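Nallville water rates to rise in April as town replaces Drillis Road main

Nallville residents will pay more for water starting in April, after the town council voted Monday night to replace the aging main under Drillis Road and to spread the cost across all customers.

The vote was 7 to 3. It followed a public hearing that ran past 10 p.m. and drew speakers from both sides of the creek.

Under the new schedule, the average household bill will go up by $3 a month. Customers who use very little water will see a smaller increase. Large commercial accounts will be billed under a separate rate, which the council is expected to take up at its next meeting.

The Drillis Road main carries water from the treatment plant to most of the east side. It is cast iron, and the town has repaired it many times in recent years. A break last winter left several blocks without service for most of a day and closed the road during the evening commute.

"We have been patching the same stretch of pipe over and over," said Joris Lambrechts, the town's public works director. "Every patch costs money, and every patch means digging up the road again."

The project covers 1,145 feet of pipe between Mill Street and the rail crossing. The new main will be wider than the old one, which should improve pressure at hydrants in the upper part of the neighborhood. Service lines to some 100 homes and businesses will be reconnected during the work. Property owners will not be charged for the reconnection up to the meter.

Council members who voted no said they supported replacing the pipe but objected to how it is being paid for. They wanted the town to borrow more of the money and delay any rate change until next year. Town staff told the council that borrowing the full amount would raise the total cost because of interest.

Several west side residents questioned why they should pay for a pipe that does not serve their streets. Lambrechts said the west side mains were replaced under the same shared arrangement, with east side customers paying their part.

Business owners along Drillis Road asked mostly about access. The owners of Kidness, a children's clothing store near the corner of Mill Street, asked that at least one lane stay open on weekends. Staff at the Chantharasri restaurant said their lunch trade depends on the parking spaces in front of the building, and asked for signs pointing drivers to the lot in the rear.

The town said the contractor will be required to keep sidewalks open and to restore driveway access at the end of each workday. Overnight parking will be banned in the work area. Notices will be left at each address before digging begins on that block.

Water will be shut off twice on most blocks, once to connect a temporary line and once to switch over to the new main. Each shutoff is expected to last a few hours and will take place between 9 a.m. and 3 p.m. Residents should run a cold tap for several minutes after service returns. Anyone with a medical need for a steady water supply is asked to call the public works office ahead of time.

The council also approved a discount for customers who already receive help with their heating bills. Those households will be enrolled without having to apply. Others who think they may qualify can pick up a form at the front counter of town hall.

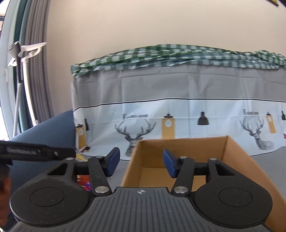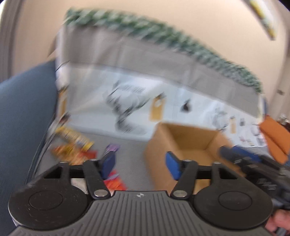 Other council business

The council put off a decision on new hours for the Mill Street parking lot. Members asked for a count of how many spaces are used in the evening before they take it up again.

Brush pickup will resume in April on the usual routes. Branches should be tied in bundles and left at the curb by 7 a.m.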